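Sourdough crackers from leftover starter, my spring food project

So I picked crackers because I was sick of throwing starter away. Every time you feed it you're supposed to dump some, and I'd been keeping mine (her name is Plundum, don't ask) since January, so that's a lot of flour down the sink! My lab partner Marleny Sotelo wanted to do granola, but I won.

The base was 200 grams of discard, melted butter, salt and enough flour to make it stop sticking to everything. I split it into four batches: plain, rosemary, sesame, and one with way too much smoked paprika. Two went in thin and two went in thicker, and the thin ones won by a mile. The thick ones tasted fine but they bent. A cracker should not bend.

Ms. Prantl asked us to write about what we'd change. I'd dock the dough with a fork before baking (I forgot on the sesame batch and got pillows), and I'd let it rest in the fridge so it rolls out without fighting back. Marleny thinks less butter. I disagree and I'm the one typing.

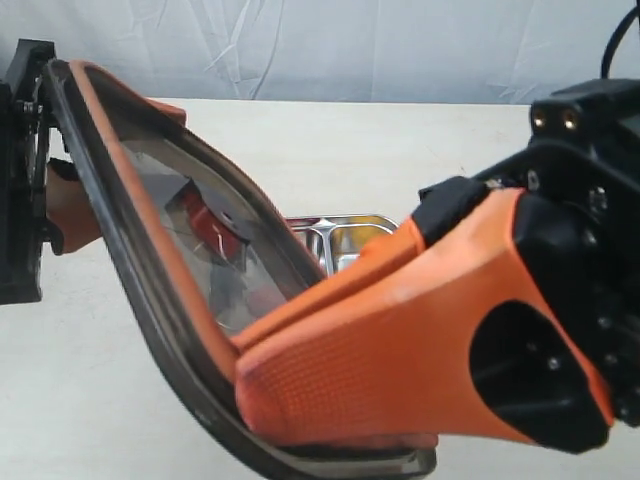
Next time I also want to try rye flour in the plain batch, and maybe a little honey with the rosemary.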